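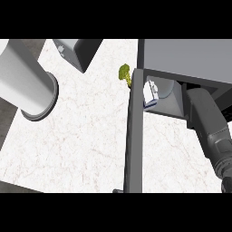 Short Fiction

The In-Betweener

Nadhirah Pillai kept the pencil tests in a flat drawer under the window, and on the last day of April she took them out for the first time since the studio closed.

There were 385 sheets. She knew the number because it was written on the folder in Ilham Majimbun's square handwriting, along with the title, The Otter Who Went to Galta, and the word HOLD underlined twice. Gestard Pictures had put a hold on the otter the same spring they hired her. She was an in-betweener then. Ilham drew the otter at the start of a jump and at the end of it, and she drew everything that happened in the middle.

The email was still open on the table.

4/30/22
Dear Ms. Pillai,
We are putting together an evening of unfinished shorts in May and were told you might have material from the Sutanto Street building. We can pay 1000 dollars for the loan. The hall seats 95.

It was signed by a person at the Rornier, which had been a second-run movie house when she worked around the corner from it. She and Ilham used to go on their lunch break and sit through half of whatever was showing. He watched the backgrounds. She watched the feet.

She picked up the sheets and flipped them the way he had taught her, thumb loose, bottom edge first. The otter ran along the dock, looked back, and jumped. Then it was in the air, and then there was no more paper.

She went through the stack again, slower. The landing was missing. Ilham had drawn it, she was sure of that. He had pinned it over his desk — tail up, one paw already in the water — and she had worked toward it for over 40 drawings.

She called him. It took him a while to answer.

"Do you have the landing?" she said.

"Who is this?"

"It's Nadhirah. The otter. Do you have the last drawing?"

She could hear a television, and then she couldn't.

"I never liked the tail," he said. "I took it home to fix it."

"Did you fix it?"

"No."

"The Rornier wants to show it."

"The Rornier's still open?"

"I guess so."

He said he would have to look in the garage. He asked her what paper she had been using, and whether she still had any with the holes punched in it. She said she did. She sharpened a blue pencil while he was gone, with the phone on the table next to the otter, and waited for him to come back on the line.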